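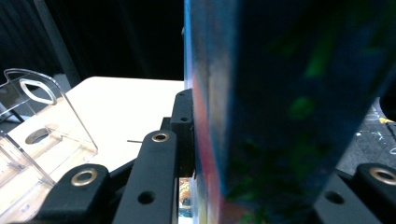 Sorting a shelf of boxed games and big picture books is one of my favorite small jobs in the house, and you can get a whole bookcase done in a single afternoon. I do ours every July, when the kids are outside and the living room floor is free. The trick that changed everything for me was to stop reading titles and go by color first. A deep blue box with splashes of bright green and a bit of red and pink down one edge is easy to find again from across the room, even when you can't make out a word on it! Your eyes are very good at this, so let them do the work.

What you need

A clear stretch of floor
A soft dry cloth and a slightly damp one
Wide rubber bands or cotton tape (I use the flat Jarnus bands, they don't dig into the cardboard)
Small zip bags for loose pieces
A pencil and some sticky notes
2 bookends for each shelf

Step 1. Empty one shelf at a time

Please don't pull everything out at once. I did that the first year and we walked around piles until bedtime. Take down one shelf, wipe the board, and let it dry all the way before anything goes back. Damp wood and cardboard corners don't get along.

Step 2. Dust standing up

Hold each box or book upright and wipe from the top edge down with the dry cloth. Glossy covers can take a quick pass with the damp one if there are fingerprints. Matte covers can't, so stay dry there. If a lid is loose, slip a band around the short side before you turn the box. (Ask me how I learned that with a game that has 1248 little cardboard tiles. We were still finding them under the couch at Thanksgiving.)

Step 3. Check inside

Open every box. Bag the loose pieces, put the rules on top, and write anything missing on a sticky note stuck inside the lid. This is the slow part and also the fun part, because you'll come across things you forgot you had! I found our old copy of Flelteck this way, complete, and we played it that same night.

Step 4. Group by color

Make a pile for each main color. Go by the edge that will face out, even if the front is something completely different. A cover can be mostly blue with an orange edge, and on the shelf that makes it orange. Anything with a bit of everything goes in its own pile, and I like to use those as the break between two colors.

Step 5. Put it all back upright

Heavy boxes go on the bottom shelf, tall books at the ends. Stand things straight and slide a bookend in so nothing leans, and leave enough room to get your fingers around each one. If you have to tug, the corners will split. Thin lids that sag when they stand on end can lie flat, stacked 3 high at most.

A few extras

For split corners, a strip of paper tape on the inside of the lid holds beautifully and doesn't show. Zeltix makes a narrow one I like, but any acid-free kind will do.

If two boxes look nearly the same from the side, put a small paper dot on one of them.

Keep the games you play every week at kid height and forget about their color. Ours live in a basket by the door and they look terrible and get played constantly.

Updated 11 August 2023 with the note about matte covers.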